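Hand-held Gripper for Kitchen Jars: Fault Report
Student project, group Kallix
Sarahí Jaramillo, Lalit Dixit, Jovita Ochoa
Supervisor: Lies Van Loon
June 2023

3. The fault

In the first weeks the gripper pair worked well. We recorded demonstrations of lifting and moving jars and canisters, and the log files looked normal. Then Lalit noticed that the left gripper reported "closed" while its fingers were still open. The policy trained on these recordings learned the same mistake. On the arm it closed too late, and one canister fell from the tray to the floor. The lid broke, but no person was hurt.

At first we suspected the software. Jovita compared the encoder values with the real opening of the fingers and found that the left side could be wrong by 105 counts after a long session. The right side stayed within 2 counts. The full range is 4000 counts, so the error looks small, but it was large enough to pass the threshold for contact when a wide object was held.

4. Tests

We repeated the task by hand with the same kind of objects as before. The operator opened both grippers fully before each approach, and a second person read the values from the screen. We did not use the arm during these tests, on the advice of our supervisor.

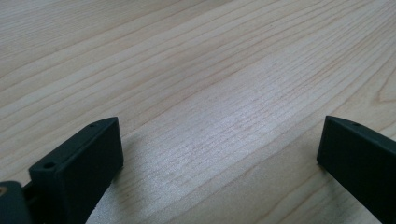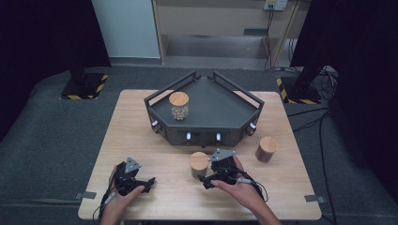
5. Cause

The set screw of the encoder magnet in the left gripper was not tight enough. With each hard closing the magnet turned a little on its shaft, always in the same direction. The zero position was saved only at start-up, and for this reason the error was growing during the session and disappeared after a restart. This explains why we could not reproduce it in the mornings.

Deolinda Cunha from the workshop also showed us that the cable was pulling on the sensor board when the wrist was turned far. We could not prove that this added to the error, but we consider it a weak point.

6. Corrections

The screw is now fixed with thread locker, and the cable has a clamp on the handle. The program asks for a new zero before every recording and refuses to start if the value has moved too much. We removed all recordings from the affected sessions. It was a difficult decision, as it cost us 2 weeks of work.

7. Open points

The arm still has no independent check that an object is really held. We would like to add a current limit on the motor and compare both signals. The arm will stay switched off until this is tested, which we plan for August.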